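Tagged: Student Projects, Interiors, Materials
14 shares | 3 comments

Yellowing of White Furniture Finishes Under Indoor Light

1. Background

White and off-white finishes on indoor furniture change color over time. The change is usually put down to sunlight, but cabinets in rooms with little daylight also shift toward yellow. This project compared three finishes sold for home use: a water-based acrylic (Tresora), an oil-based alkyd (Bernusine) and a two-part polyurethane bought without a label from a paint shop in Nirville.

2. Method

Test panels were cut from one board, primed with the same primer and given two coats each. After curing, one set went on a south windowsill, one set on an open shelf under LED lamps, and one set in a closed drawer. Total exposure was 2,430 hours. Color was read with a handheld meter at fixed points on each panel, and every reading was repeated 3 times and averaged. An interim reading was taken at 1,524 hours.

3. Results

The alkyd panels changed the most. The drawer set yellowed more than the windowsill set, in line with the known behavior of alkyd films in the dark. Most of that change had taken place by the interim reading. The acrylic panels stayed within meter error in all three positions. The polyurethane panels yellowed slightly on the windowsill and very little elsewhere.

Gloss was judged by eye only. The meter borrowed for April had to go back before the gloss head arrived.

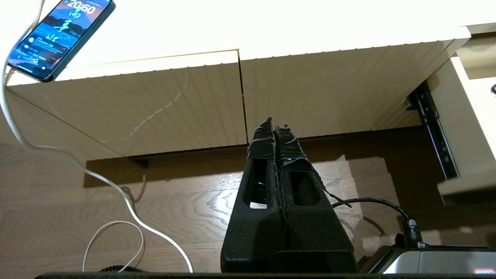 Report by Zdislava Říha and Vojtěch Bartoš
Project advisor: Nadja Haslinger

4. Discussion

A cream-white cabinet with a glossy finish is a poor subject for judging yellowing by eye -- the starting color is already warm, and reflections hide small shifts. A reference chip from the same batch, kept in the same conditions, does not help either, as it ages along with the cabinet.

The main weakness of the work is film thickness. Coats were brushed on, and thickness was not measured. Panel 7 had a visible run and was left out of the averages. A repeat should use a drawdown bar and at least one more alkyd brand.

Materials cost nearly 500 crowns, not counting the board.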